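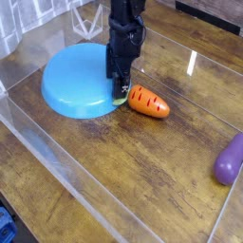

*The Koltach arm at the rim of the blue bowl, carrot to the right.*

**April 2026, Friday, evening**

I worked with the Koltach arm from nine in the morning until my back asked me to stop. It is the eighth day of my trial. Stevar gives a trial period until the middle of May, and after this I must either pay 1495 dollars or put everything back in the boxes, with the foam pieces in the right order. I have drawn a small map of the foam pieces in the back of this notebook.

In the morning I did only the calibration. The manual has 47 pages and the calibration is on page 12, but one step of it is on page 31, under "Care and Storage." I found this on Tuesday and lost an hour. Now I have a paper strip in both places. When I do the steps in the correct order, the whole procedure takes the time of one cup of tea, and the arm comes down where I expect. When I forget to zero the wrist first, it comes down too far to the left and I have to begin again. I forgot once today.

After that I went on with the bowl. The bowl stays upside down, because I want the arm to learn the round side and the rim before I give it anything to put inside. The approach is from above, slow, with the gripper pointing straight down, and the yellow-green tip must meet the right side of the rim and stop there. I keep the carrot very close to the gripper on purpose. With free space everywhere it is too easy, and I would like to know what happens with a neighbor. The eggplant I put far to the right, near the clear wall, and today I did not use it for any task.

What I like: the downward movement is smooth. I expected small jumps, as in the cheaper kit I tried last year, and I did not see them. The motors are also quiet enough that I could listen to the radio. The software from Imodcombe saves every run by itself, and it counted 553 runs since the first day. I would have guessed half of that.

What I like less: the cable. It makes a thick coil on the upper part of the arm, and I have the feeling that it is longer than it needs to be. In the guide it says to leave a loop so that the arm can turn freely. I understand this, but I look at the loop all the time when the arm turns, and I would like a second clip. I wrote to Stevar about the clip. They answered in the afternoon, very polite, that a clip is "under consideration."

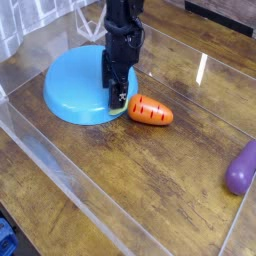

After lunch I changed the speed from "careful" to "normal" and repeated the same approach. I must say that I was nervous and kept one finger on the stop button the whole time. I did not need to press it. The carrot moved two times, a little, and I am not sure if the gripper pushed it or if I bumped the table with my knee. I wrote "knee?" in the margin for both. Tomorrow I will sit on the other side.

Then the question of the weight. On the box is written that the arm lifts 900 grams. I have not tested this and my toys are far too light for it. In the Ayaaba forum one person writes that with the arm stretched out it is much less, and another person writes that this is normal for every arm and that the first person should read page 6. I read page 6. It is there, in a small table, and I think it should be on the box.

The Imodcombe subscription is the part I can not decide. For the trial it is included. Later it is a monthly payment, and without it the arm still works but the runs are saved only if I press a button each time. I know myself, I will not press it. So in truth the price is the arm plus the subscription, and I should calculate it like this when I compare it with the other offer. I have asked for a yearly price and wait for the answer.

Small things, so that I do not forget them:

- the rustic tabletop is pretty, but I want to try a plain gray sheet under the toys and see if it makes a difference
- clean the clear panels, with the soft cloth only
- the short screwdriver is in the kitchen drawer
- ask if the fingertip pads can be ordered separately, and in which sizes

If I had to answer Stevar tonight I would say yes, with complaints. But I have not yet tried the bowl the right way up, and for the eggplant I have no plan at all. Tomorrow calibration first, wrist to zero, then slow speed again.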